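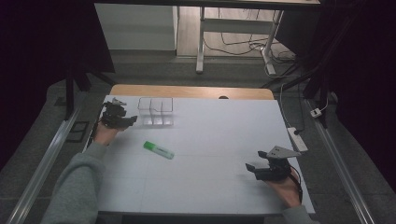

A clear three-compartment tray on a white tabletop.

I went into this expecting to be talked out of my doubts, and I half was. Vevidov sells its drawer organizers as a "system," a word that usually means you'll be buying more of it later. The starter set is clear plastic bins in mixed sizes, plus a sheet of stick-on feet and a folded planning chart that I used once.

I bought mine in November for the worst drawer in the house, the one under the microwave with the batteries, tape, takeout menus and keys to locks we no longer own. Setup took me 30 minutes, and most of that was throwing things out. Keep that in mind when you read the glowing reviews. A drawer you have just emptied and wiped will look great with shoeboxes in it.

The good first. The bins don't crack if you drop them on tile (I have, twice). They're easy to rinse. Being able to see through the sides matters less in a drawer than the ads claim, but it's nice when you lift one out and carry it to the table.

Now the rest. The feet are bad. 4 of mine came loose in the first month and left a gummy ring behind that took rubbing alcohol to shift. Without them the bins slide every time you open the drawer with any force, so the neat layout lasts until somebody wants scissors in a hurry. The planning chart assumes a drawer deeper than the one I have, and the leftover gap at the back is too small for anything in the set. Mine now collects rubber bands.

Scratches show up fast too. After a few weeks of loose change, the bottom of the smallest bin looks foggy.

My neighbor Mbali Van Wyk has the Skuvis version, which costs less and has thinner walls. We swapped a bin for a week. Hers flexes when you pick it up full, mine doesn't – and that is the whole difference as far as I can tell. The product page for mine has 261 reviews, and a good number of them seem to have been written the day the box arrived.

Would I buy it again? One set, on sale, with a cheap rubber liner cut to fit and the feet left in the bag. I wouldn't pay full price, and I wouldn't buy the add-on pack at all.

Florence Landry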